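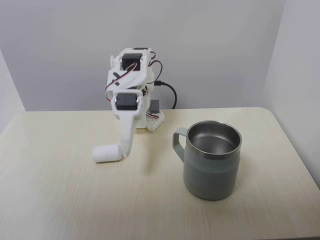

Según Visitación, con una impresora en casa y paciencia cualquiera se monta uno de estos brazos, y yo llevo toda la tarde dándole vueltas. ¡Qué bien me lo he pasado en la jornada de puertas abiertas de Zurkutby! Llegué tarde, claro, y me perdí la charla de Arnulfo Cárdenas, pero a la demostración sí que llegué – treinta minutos de pie y ni me enteré. Me encantó el blanco, el pequeñito, con todos los cables al aire, rojos, negros y blancos, y los servos negros a la vista. Pregunté cuánto costaban las piezas y me hablaron de unos 2000 pesos (¡menos que mi bicicleta!). Botond quiere que vayamos otra vez en octubre, al taller. Le he dicho que sí sin mirar la agenda. Mañana busco lo de la impresora.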